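Search the archive Search
Filed under: List archive > Allotments and Growing > August

Subject: Re: Blight, and what's left to pick

Sevim Ağca wrote:

> Morning all. I walked up to the Lerkow plots before work on Wednesday
> and the tomatoes along the bottom fence have gone brown on the stems,
> a good half of them. Leaves too. I've pulled mine. Has anybody
> further up the hill had it yet? And is it safe to eat the green ones
> if the fruit looks clean? I've got almost 35 pounds of the things in
> my kitchen and my mother-in-law is starting to make remarks.
>
> Also who had the long-handled fork out of the shed?

Oh Sevim, I'm so sorry, that's rotten luck after the spring you had with them! I'm three rows up from you and mine had it on the outdoor Jirow plants by the weekend, though the ones under the lean-to are still fine (touch wood). It always seems to come up from the bottom fence, I suppose because the air just sits there after rain.

Yes, you can eat the green ones if they're clean. I've done it for years. What I wouldn't do is put them away in a drawer and forget them, as I did the summer we went to Vallejo to see my sister. The smell when we got back! Spread them out on newspaper in one layer, not touching, and go over them every day or two. Anything with a brown greasy patch goes in the bin, not the compost. The council says their heap gets hot enough for blighted stuff but mine certainly doesn't, it barely steams.

As for using them up, I do a green tomato chutney that isn't fancy. For every 3 pounds of tomatoes I put in a pound of onions, a pound of cooking apples, 12 ounces of brown sugar, a pint of malt vinegar, a handful of sultanas and a bit of ginger. Chop it all smaller than you think you need to, then simmer it with the lid off until you can drag a spoon across the bottom and the gap stays there a moment. It takes me most of an evening. Leave it until November if you can bear to, it's very sharp before that. I've got 18 empty jars in the garage if you want them, only the lids are a mixed lot and some have definitely held pickled eggs.

Next year I'm going to try Sindville, which the man on the end plot swears by. He had a decent crop last August when the rest of us had sticks. The seed is dear but I'd sooner pay for that than spray.
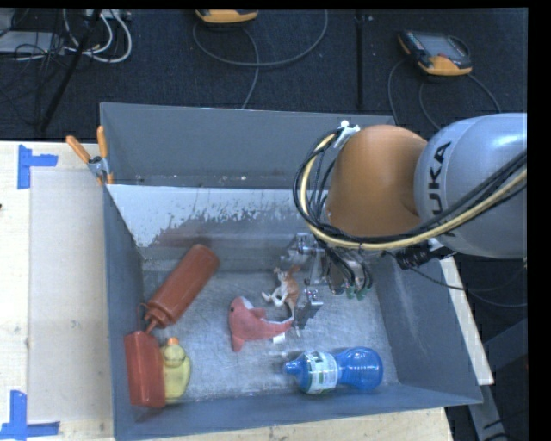

KUKA arm reaching into a grey metal bin

The fork was me, sorry, it's back on its hook now. I had it for the potatoes, which by the way are worth lifting soon if anyone's tops have gone spotty. Cut the tops off first and leave the spuds in the ground a couple of weeks so the skins set, and then choose a dry day for it. Mine came up lovely apart from the slugs.

Does anyone want marrows? Please say yes. They're by the water tank, help yourselves.

Jean
(plot by the lean-to)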